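Shelf sag, and what I did about the home office unit

The shelves in my office unit had been bowing for a while before I measured anything. In December I put a straightedge across the widest one and got a gap of 6 mm at midspan. That is visible from the doorway once you know to look for it.

Sag in a shelf depends on four things: load, span, thickness and the stiffness of the board. Span matters most in practice. For an evenly spread load per foot, deflection goes up with the fourth power of the span, so a small change in width has a large effect. Thickness goes in as the cube. Doubling the thickness of a board cuts the sag to an eighth.

My boards came from Mondik, in a flat pack, and the spec sheet gives a load limit per shelf but no deflection figure. I weighed the contents of the worst shelf on a bathroom scale, box by box. It came to 52 pounds, almost all of it paper. The limit on the sheet is higher than that, so the shelf was within its rating and still bent. A rating like that usually covers failure and says little about appearance.

There is also creep. Particleboard under constant load keeps moving for months. Taking the load off recovers part of the bend and leaves the rest.

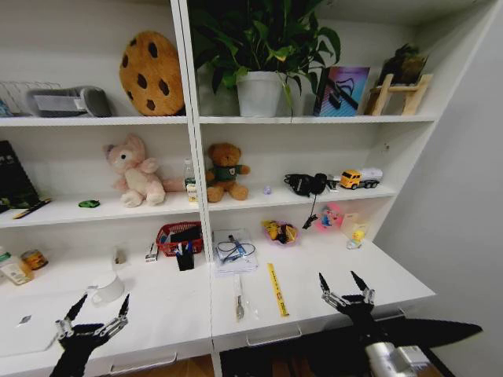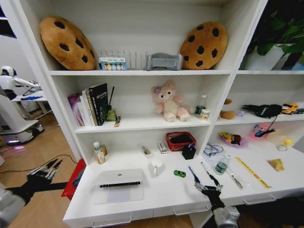 White shelving, light items up top.
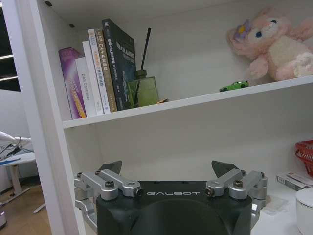

I tried three fixes. Flipping the board was free and took ten minutes, and the gap closed to nearly nothing, but it only resets the clock. A center post works well if you can live with a divided shelf. I could not, as the binders on that level run the full width.

The third was a stiffening strip along the front edge. I used a 12 mm steel bar from Iline, set on edge in a routed groove and glued with construction adhesive. Clamp it with the board unloaded and crowned side up, and leave it overnight. The back edge got a wood cleat screwed into the studs.

With the same 52 pounds back in place I could not get a feeler gauge under the straightedge at the front. I will measure again in the spring, after the heating has been off for a few weeks. The lower shelf gets the same treatment once Wetora has the bar back in stock, as Iline no longer sells it in that length.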